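From: Carter Marchand
To: reuse-packaging list
Date: 2025-08-23
Subject: Re: Label removal from small cartons before reuse

Replies inline. The method is the one we use at Nanenwood for small single-wall cartons, on a folding table, by hand.

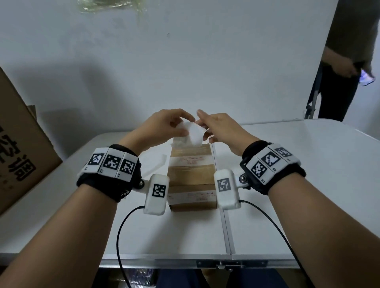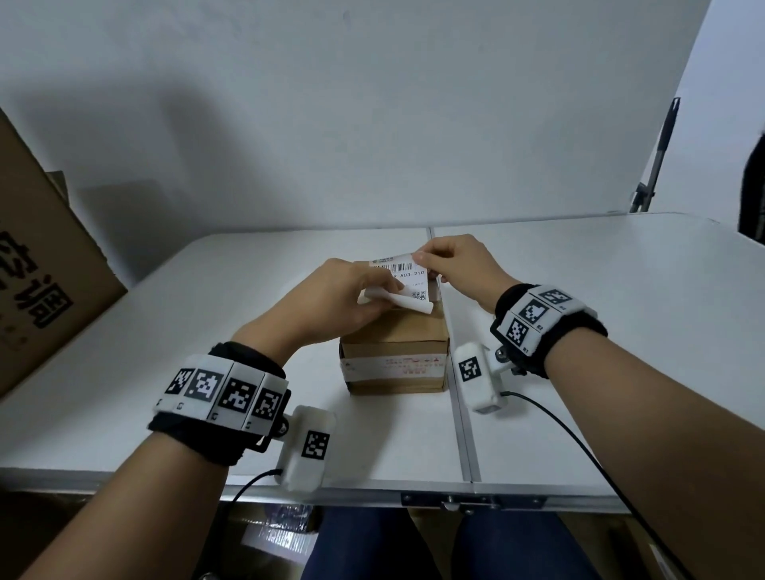
Szymon Kaczmarczyk wrote:

> We receive small cartons at the Trivton site and send most of them
> out again. The old shipping labels are the slow part. If we cover
> them with a new label, the old barcode sometimes shows past the
> edge and the carrier's scanner picks it up. If we pull them off,
> the top layer of the board comes with them and the new label has
> nothing sound to stick to.

Two separate problems. The first is solved by removing the old barcode or blocking it completely. A thin paper label over a black barcode is not always opaque to a scanner, even when the edges are fully covered. If you must cover, use an opaque-backed label at least 5 mm larger than the old one on every side.

The second comes down to peel angle and speed. Lift one corner with a fingernail, fold the label back on itself so that the free part lies nearly flat against the part still stuck down, and pull slowly along the surface. Pulling straight up at 90 degrees puts the load on a narrow line of board fiber and the liner delaminates. Hold the free edge in one hand and keep the other close to the peel line. When fibers start to lift, stop and start again from the opposite corner.

> Does heat help? Dariusz Brzozowska tried a hair dryer on a batch
> in February and was not convinced.

It depends on the adhesive. Hot-melt labels soften and come away with little fiber. Acrylic labels improve slightly. We tested both on the same carton type, and for acrylic the time spent heating was longer than the time saved peeling. We now use heat only when a cold corner will not start. Keep the dryer moving, as clear packing tape next to the label will shrink and pucker.

Do not use solvent on board. It carries the adhesive into the liner and leaves a patch that stays tacky.

> What about the tape? Some of the cartons have printed tape as well
> as clear tape over it.

Leave any tape that is flat, bonded along its full length and holding a seam you need. Removing it does more damage than the label did. Printed tape is only a problem if it carries a seller name or a handling mark that no longer applies. In that case we cover it with one strip of plain paper tape, same width or wider. Slit the closing seam with the blade set to 3 mm so the flaps are not scored.

Clear tape laid over a label is a different matter. It will not peel as one piece with the label in most cases. Cut around the label edge through the tape only, then peel label and tape together. If the blade goes into the liner, reject the carton.

> At what point do you give up on one?

Our reject rules, as written on the bench sheet:

- liner torn over an area larger than the new label
- any corner crushed so that the carton does not stand square
- more than 3 layers of label on the same face
- damp, or previously damp and gone soft
- flap crease split for more than half its length

Everything else goes back into stock. Out of the last 300 cartons we rejected 44. Most of those were crushed corners, with torn liner a distant second.

> Digby Pomare also asks whether the removed labels can go in with
> the paper.

Ours cannot. The paper mill that takes our bales treats pressure-sensitive labels as a contaminant, and the siliconized backing from the new labels goes in the same bin as the old ones. Check with whoever collects from you. Fold the removed label adhesive side in before you drop it, otherwise it sticks to the bin liner and to the next label.

Labels with a name and street address are shredded here first. A strip-cut shredder jams on adhesive, so we stick each label to a sheet of scrap paper and feed the sheet.

One item you did not ask about. Work on one carton at a time and keep the finished ones flat. Assembled cartons stacked at the bench take up the space needed for peeling, and the bottom one takes the load on its corners.

Teodor Bednarek has the bench sheet as a text file and can post it to the list. The version with the tape section is the current one; the earlier one gives the wrong blade setting.

Carter Marchand
Nanenwood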